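Small Office Landlords and Tenants Board > Leasing > Measuring up and extras

Thread: Landlord says the fifth floor is "274 square feet bigger" than it was last year

tapedispenser
Posted 01/08/2022

We rent half of the fifth floor in a building called Garkura House. Small firm, nine desks, one of those coffee machines that needs more attention than the clients do. Our lease is up for renewal and the landlord's agent, Jelton, has sent over new terms. The rent per square foot is the same. Lovely. The square feet, however, have multiplied. We have apparently gained 274 of them since the last lease, and I would very much like to know where they are so I can put a printer on one.

I asked. The agent said the floor had been "remeasured to the current standard." I asked which standard. The agent said the current one.

The walls are in the same place. I have leaned on them. Has anyone been through this, and did you get anywhere, or do I just pay for the air in the elevator shaft and move on with my life? 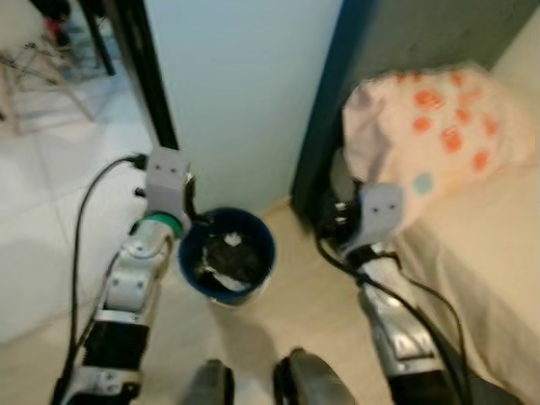

Should add that the old lease has a floor plan stapled to the back with our area outlined in red marker, and the new draft has no plan at all. It has a sentence saying a plan "may be provided." The marker outline stops at our front door. I suspect the new number strolls out through the door, down the hall and into the restrooms.

fourthfloorfred
Posted the same day

It does. You've met the load factor. They take the space you can use, add your share of the lobby, hallways, restrooms and the closet where the mop lives, and call the total "rentable." Perfectly normal and perfectly legal nearly everywhere as long as the lease says so. What's cheeky is switching you from one to the other at renewal and keeping the same rate, so it looks like nothing went up.

Ask for both numbers in writing, usable and rentable. If they can only give you one, they made up the other.

Rajput_Lets
Replying to fourthfloorfred

Landlord here, go easy. Nobody made anything up. Buildings get remeasured when they're sold or refinanced and the new number is often the right one. The old number on half these leases came from somebody's uncle with a tape. I took over a building where one suite had been paying for a balcony that belonged to the suite next door.

That said, no plan in the lease is bad form. I wouldn't sign it either.

fourthfloorfred

I'll go easy when the remeasuring comes out smaller. In all my years of renting offices I have yet to see a floor shrink.

Rajput_Lets

Mine shrank. I lost a stairwell landing. I didn't throw a party.

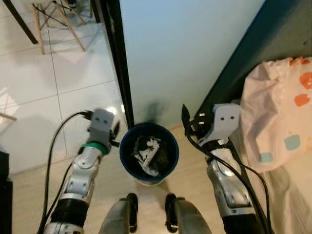

deskbythewindow

Jumping in with a dumb one. How do I find out what my own space measures without paying a surveyor?

Measure wall to wall inside your suite with a laser measure, multiply it out room by room, and take off anything that goes through to the floors above, like shafts and stairs. You'll be close enough to know if a number is silly. It won't stand up in a dispute, but it will tell you whether a dispute is worth having.

tapedispenser

I did this after everyone went home. Came out within five square feet of the OLD lease. So the red marker was right and whoever held it deserves a raise.

Meenakshi Agarwal
Replying to tapedispenser

Good, keep your working. I negotiate leases for tenants, so read this with that in mind.

You're arguing about the size when you should be arguing about the bill. The landlord can call your suite a parking lot if he likes. What matters is the total you pay per year and what similar suites go for on the same basis. If other landlords near you quote on rentable area, then your "same" rate might be fair, and your old deal was a bargain you've been enjoying quietly. If they quote on usable, you have a strong case.

Also look for everything else in the lease that hangs off the area. Service charge, your share of the taxes, the cleaning of the common parts, sometimes even parking. You can win on the rent and lose the lot back through those. Get the area written in as a fixed number for the whole term, with no remeasuring unless somebody moves a wall.

fourthfloorfred

Disagree on the first part. If you let the number go by because the total looks okay this time, you're stuck with it at the next renewal, and by then it'll be history and everybody will swear it was always that size. Fight the number.

Meenakshi Agarwal

You can fight the number all you want, but what do you get at the end? A smaller number with a higher rate next to it. I've watched people spend months on it.

fourthfloorfred

A smaller number that carries a smaller share of the roof when the roof goes. I'll take that.

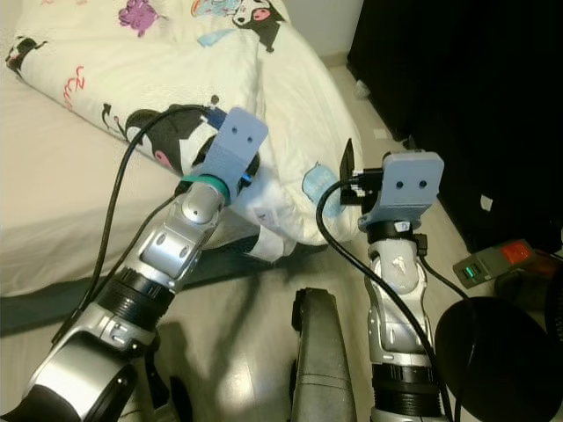 Cartoon duvet on the bed, silver arm alongside.

twokettles

We were with Jelton until last December and had the same letter. Same phrase too, "the current standard." Our suite had grown by 97 square feet. What worked was asking for the measurement report, with the name of whoever did it and the day they came. Long silence. Then a new draft turned up with the old number in it and a cover note thanking us for our patience, as though we'd been the ones dragging it out.

Can't promise the same. We were small and I think we were more trouble than we were worth, which has been my approach to most things.

Rajput_Lets

For what it's worth, asking for the report is the right move and a decent landlord will hand it over. I send mine out with the draft. Saves everybody the drama.

tapedispenser

If you ever buy Garkura House I will help you carry the boxes.

OK, letter sent. Asked for the report, both areas, and a plan attached to the lease. I also asked, politely, whether the restrooms I'm now paying for a piece of could have the dryer fixed.

grilexguy

Does anybody use Grilex for checking plans? The office upstairs from us swears by it. You load the floor plan and it spits out the areas.

twokettles

Used it once. Fine if the plan is good. Ours was a photocopy of a fax and it decided we had a courtyard.

grilexguy

Do you have a courtyard?

twokettles

We have a fire door.

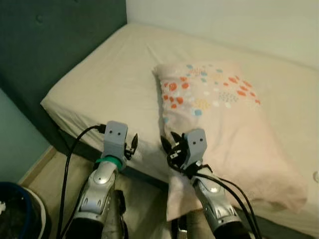

Pink pillow against the cream sheet.

tapedispenser
Update

Heard back. There is a report. It covers 100 percent of the building except, and I'm quoting the agent, "the half floors, which were estimated from the full ones." So they measured the sixth floor and cut it in two. The sixth floor doesn't have our lobby nook or the fat column by the kitchen that I've been walking into since we moved in.

They've offered to send someone to measure us properly. I said fine, and asked that whatever comes out goes in the lease as a fixed figure. No answer on that bit yet.

Meenakshi Agarwal

Be there when they measure. Take the old plan. Ask them to state in writing whether they're measuring to the face of the wall or the middle of it, and get the usable figure before they start adding shares of things.

And hold back on the rate until you have it. You can't price a thing while its size is still wandering about.

fourthfloorfred

Agree with all of that, and I'd like it noted.

Rajput_Lets

Noted. Also, the column comes off or stays on depending on the standard, so ask. If it stays on you're paying rent on the column.

tapedispenser

I've been bleeding on that column for free all this time?

deskbythewindow

Does the dryer get fixed?

tapedispenser

They're looking into the dryer.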